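Search this site Search Clear
Reading time: 5 minutes

Merkness Way

The Merkness Way is a long-distance walking route of 235 km between the harbour at Merkness and the market town of Calleter. It follows the coast for its first part, turns inland along the Gustari valley, crosses a broad upland of peat and grass, and comes down through farmland to its end point. The route is waymarked throughout except on the open upland, where the marks are limited to cairns and a few posts at junctions. It is used mainly by walkers travelling with their own tents. Cycling is allowed on the valley section but not on the coast path or the upland.

Route

The route is usually described from Merkness to Calleter, and the waymarks are easier to follow in this direction. Walkers going the other way have the prevailing wind in their faces on the upland and finish with the coast.

The coastal section starts at the slipway on the north side of Merkness harbour. It keeps to the cliff top for most of its length and drops to the shore at the mouths of streams. The ground is firm turf with short muddy lengths behind field gates. Two of the stream crossings have footbridges; the others are by stepping stones, which are covered at high water on spring tides. An inland bypass is marked at each of them. The bypasses follow farm tracks and add little climbing.

The Gustari section begins where the river meets the sea. The path stays on the south bank as far as the weir, crosses by a road bridge, and continues on the north bank through planted conifers and then open grazing. This is the easiest walking on the route. Surfaces are mostly gravel and old cart road. Near the head of the valley the track ends at a sheepfold, and a narrow path climbs in zigzags to Gustari Pass, the highest point of the Way.

The upland section runs from Gustari Pass to the McIver shelter and on to the edge of the Calleter farmland. There is no continuous path on the ground. The line shown on maps follows the watershed, which keeps to the drier peat, but walkers commonly leave it to avoid the deeper cuttings. In mist the section calls for steady use of map and compass. The cairns are not close enough together for one to be seen from the next in poor weather.

The final section descends by a walled lane, passes through several small farms and joins a disused railway bed. The railway bed is level and leads to the old goods yard at Calleter, where a stone marks the end of the route.

Stages

The Way has no official stages. Most guidebooks divide it according to the places where food can be bought, which gives short days on the coast and long ones inland. Walkers carrying tents often ignore this and split the upland section at the McIver shelter.

The longest gap between shops lies between the last village in the Gustari valley and Calleter. Supplies for this part must be carried from the valley. A rucksack of 50 litres is normally large enough for a tent, sleeping bag, stove and the food needed for the crossing.

Terrain and difficulty

The route requires no climbing skills or ropes in summer conditions. Its difficulty comes from its length, from soft ground on the upland and from the small number of places where it can be left early. On the coast and in the valley a road is never far from the path. Between Gustari Pass and the walled lane the only practical way off is by a shooting track that leaves the watershed east of the McIver shelter.

Streams on the upland rise quickly after rain. The largest of them, below the shelter, has no bridge and is crossed by a ford at a wide, shallow bend. When the ford is not passable, the usual course is to wait, or to follow the stream up to its source and walk round it. The second option adds several hours over rough ground.

Snow can lie on Gustari Pass into spring. The zigzags face north and hold ice after the lower slopes have cleared, and parties starting before the end of March should expect to need an ice axe and crampons on this part.

Season

The main walking season runs from late spring to early autumn. The coast path is open all year, apart from short closures after cliff falls, when a diversion is signed at both ends. Ground-nesting birds are present on the upland in spring and early summer – dogs must be kept on a lead there during this period. Midges are common in the planted part of the valley in still weather. They are less of a problem on the coast, where there is usually some wind.

Accommodation

Merkness and Calleter both have campsites and guest houses. There are further campsites on the coastal section, all of which close for the winter, and a hostel in the lower Gustari valley.

The McIver shelter is a single-room stone building with a sleeping platform and a stove. It is kept unlocked and cannot be booked. Fuel is not provided, and cutting peat nearby is not allowed. Water is taken from the stream behind the building and should be boiled or filtered, as sheep graze above it.

Wild camping is accepted on the upland away from buildings and walls, for a single night in one place. It is not allowed on the cliff top or on the railway bed. Open fires are banned along the whole route.

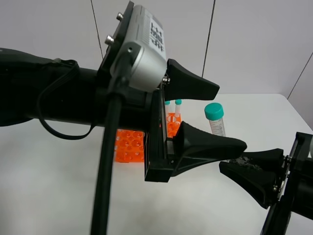 Silver-grey module with a white label, mounted on a black robot arm.

Navigation and equipment

Printed maps of the route are produced at two scales. The smaller-scale sheet covers the whole Way and is suitable for the coast and valley. The larger-scale sheet covers only the upland and shows the peat cuttings, the walls and the shooting track in more detail. Mobile phone coverage is good on the coast, patchy in the valley and mostly absent between the pass and the farmland. Devices used for navigation should have the map stored on them before setting out.

Waterproof boots are the usual footwear, though some walkers use light shoes and accept wet feet on the upland. Gaiters are useful in all seasons. Trekking poles help at the ford and on the descent to the walled lane, where the surface is loose.

Access and transport

Merkness is served by a bus from the nearest railway station on every day of the week in summer and on weekdays in winter. Calleter has its own station, a short walk from the end of the route. No public transport runs directly between the two towns. Baggage transfer is available on the coast and in the valley only, and has to be arranged with the carriers in advance.

Cars may be left at the long-stay car park above Merkness harbour. Parking at the head of the Gustari valley is limited to a small area beside the sheepfold, and overnight parking there is not allowed.

Maintenance

The path is maintained in sections by the landowners and the local authorities through whose areas it passes. Work on the coast consists mainly of moving fences and stiles inland as the cliff edge retreats. On the approach to Gustari Pass the zigzags have been rebuilt with pitched stone to limit erosion, and walkers are asked to keep to them on the descent. Cairns on the upland are repaired when they collapse, but new ones are not added, and those built by walkers are taken down.

See also

Coast paths
Gustari Pass
Long-distance walking routes
Mountain shelters

Last edited 2024-07-17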